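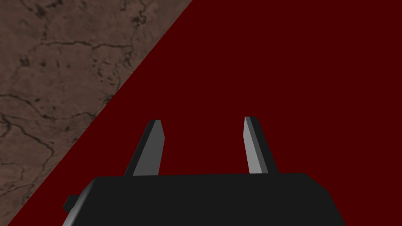 Skuvville presenta Nedau 6, su software de planificación y percepción para brazos robóticos

La nueva versión permite ensayar los movimientos en simulación con la vista de la cámara de muñeca y pasar el mismo programa al brazo real

Flurwood, 9 de febrero de 2023 - La empresa Skuvville anuncia hoy la disponibilidad de Nedau 6, la nueva versión de su software de control para brazos robóticos con pinza de dos dedos. El producto reúne en una sola herramienta el planificador de trayectorias, el módulo de percepción y el simulador, que hasta ahora se instalaban por separado.

La novedad principal es el simulador Ferri, que genera la vista desde la muñeca del robot con la pinza siempre presente en la imagen. En la escena que acompaña este comunicado, la pinza está abierta ante un plano rojo oscuro y liso, con una superficie marrón agrietada a un lado. El contraste entre una zona sin textura y otra con mucha textura es un caso difícil para los algoritmos que estiman la profundidad, y Ferri permite repetirlo las veces que el usuario necesite.

El equipo de desarrollo preparó 824 escenas de este tipo, que se entregan con la licencia. Cada escena se puede modificar: el color de los planos, la textura, la luz y la posición inicial del brazo. Los cambios quedan guardados en un archivo de texto, de manera que otra persona puede reproducir la misma prueba en su ordenador.

En cuanto a la planificación, Nedau 6 calcula de nuevo la trayectoria cuando el módulo de percepción pierde la referencia de una superficie. En la versión anterior, el brazo se detenía y esperaba la confirmación del operador. El usuario puede mantener este comportamiento si lo prefiere - la opción se encuentra en el menú de seguridad.

Durante las pruebas internas, Skuvville ejecutó 2305 trayectorias en simulación y seleccionó 672 de ellas para repetirlas con un brazo real en su taller de Flurwood. Los registros completos de las dos series se pueden solicitar a la empresa.

Nedau 6 está disponible desde hoy para los clientes con contrato de mantenimiento, sin coste adicional. Los nuevos clientes pueden pedir una licencia de evaluación. Los programas escritos para la versión anterior se abren sin conversión, pero las calibraciones de cámara se deben hacer otra vez. En mayo se publicará una actualización con la documentación en español y en portugués.

Sobre Skuvville
Skuvville desarrolla software de control, percepción y simulación para robots manipuladores. La empresa tiene su sede en Flurwood y trabaja con integradores y laboratorios.

Contacto para la prensa
Departamento de Comunicación de Skuvville, Flurwood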